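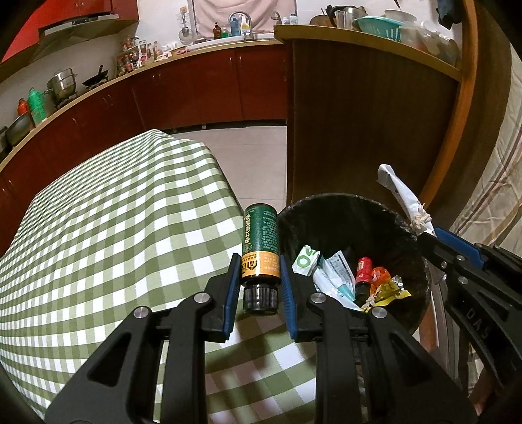
Small bottle, black screw cap, green and orange-yellow label.

07/12/2022

Cold start, the shop unheated until ten. The cork order from Skunder still isn't in. They wrote last night to say the container is sitting at the port and they can't give me a date. I had planned to bottle the plum brandy before the weekend and now that's off. I moved the tanks around and cleaned the filter instead.

Called Kerkelau after lunch about prices. Corks are up again, and so are the paper labels. Last April I paid 103 for a box of 1000 closures and thought that was high. They wouldn't quote me for the same box today, only said to expect more and to order early. I asked about plastic stoppers. They have those, but the minimum is large and I don't like how they look on the brandy – too much like cooking oil.

Hidayat took 50 cases of the cider, which helps. They want the invoice split in two, half this month and half next. I said yes. The truck came late and the driver wouldn't back up to the dock because of the ice, so I rolled everything out on the hand cart. Back is sore.

Did the excise forms in the evening. Two hours, and I still have to fix the column for losses, where my numbers are off by almost a gallon. Probably the leaky valve on the small tank. Need to write that down when it happens and not at the end of the month.

Drirnonard sent their holiday list. They want the gift sets again, same as last year, but with a shorter ribbon and no straw in the box. Fine by me, the straw gets everywhere.

Tomorrow: valve, call the port agent, find the other box of labels. Also buy salt for the dock.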